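We moved the baking things out of the upper cabinet in April. I'd been putting it off, mostly from not knowing where they would go. The cabinet next to the stove gets warm, and the one over the fridge is too high for me without the step stool. So for 2 years the flour and sugar lived in their paper bags, folded over and held shut with clothespins, and every time I pulled one out I swept up after it.

I ordered a small rack from Truline. It took 9 days to arrive and went together in 15 minutes. I did put one of the posts in upside down and had to start over on that corner, so maybe a more careful person would be faster.
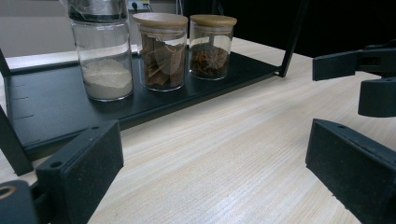 Flour takes up more room than I ever plan for. A full bag won't fit in any jar I own, so the extra goes in a bin in the basement and I refill from that. I used to want every jar filled to the top. Now I don't mind one like the tall jar on the left, with the powder only up to the bottom third or so - I can get a measuring cup in without spilling any. Clear glass helps too, as I can check what's low before I write the grocery list.

The jars are from the secondhand store in Bruvport, and I paid around 70 cents apiece. I ran them through the dishwasher and left them open overnight before filling them. I haven't labeled anything yet. Baking soda and baking powder are staying in their own containers, because I know what would happen otherwise.

Next is the spice drawer. I measured it this morning and the Marar insert I had my eye on is too wide, so I'm back to looking.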